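Firmware and calibration must be finished before you start this section (see the Handby Hardware Guide). Tested with Tetach 3.6 on December 12, 2022. Maintainer: Thomas Marchetti, Stisero.

## 4. Recording and aligning a two-handed session

Tetach takes the wide-angle video from each Handby gripper, plus one fixed overhead or side view, and puts all three streams on a common clock. The planner reads only the aligned output, so raw files can't be passed to it directly.

### 4.1 Before recording

1. Open the Tetach session window and select **New > Two-handed**.
2. Check that the left gripper, right gripper and fixed view are all listed. If one is missing, reseat its cable at both ends and press **Rescan**.
3. Set the marker dictionary to match the cubes on your grippers. The left and right cubes must not share IDs.
4. Set **Warm-up** to 10 seconds. Shorter values are accepted, but the Hyvönen pose filter may not settle.
5. Route the cables so that neither arm can snag them at full reach.

> **Caution:** Do not unplug a gripper while the status bar reads *Recording*. The index for that stream is written last and will be lost.

### 4.2 Checking the views

Press **Preview** and compare your streams with the ones below. The gripper views are heavily curved. Leave them that way, as Tetach applies its own lens model during alignment.
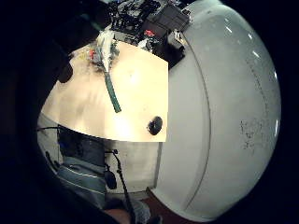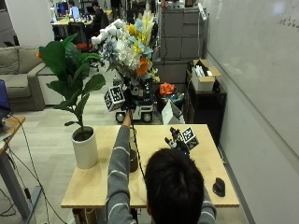
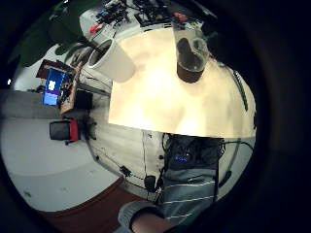

*Figure 4-1. Preview streams from one session: gripper view (top), fixed view (middle), gripper view (bottom).*

1. In the fixed view, confirm that a marker cube is visible on each gripper. Move the fixed camera if your head or shoulder hides one of them in the normal working position.
2. In each gripper view, look for glare. Bright spots on glossy objects, like those on the white object in the top view, can be picked up as false features. Turn on **Mask highlights** if the track drifts near them.
3. Check that there is some fixed background texture past the tabletop. A pale, plain surface gives the tracker very little to hold.
4. Draw an operator mask over any part of your body that appears in a gripper view. Clothing moves with you and should not be treated as background.

**Note:** Clear plastic, such as the cup in the bottom view, is often missed by the object detector. Label it by hand in the first keyframe.

### 4.3 Aligning

1. Stop the recording and wait for *Index written*.
2. Run `tetach align --session <name> --two-handed`.
3. Open the report. A clock offset under 17 ms is acceptable for every stream.
4. If one stream is over the limit, add `--resync` and run the command again. A typical session takes roughly six minutes.
5. Export to the planner with `tetach export --planner`.

If the report shows *Track split*, the filter lost a gripper and started a new track. Short splits can be joined in the timeline editor: select both segments, then **Join**. Sessions with more than three splits should be recorded again.

Session files made before the March release must be converted first. See Section 6.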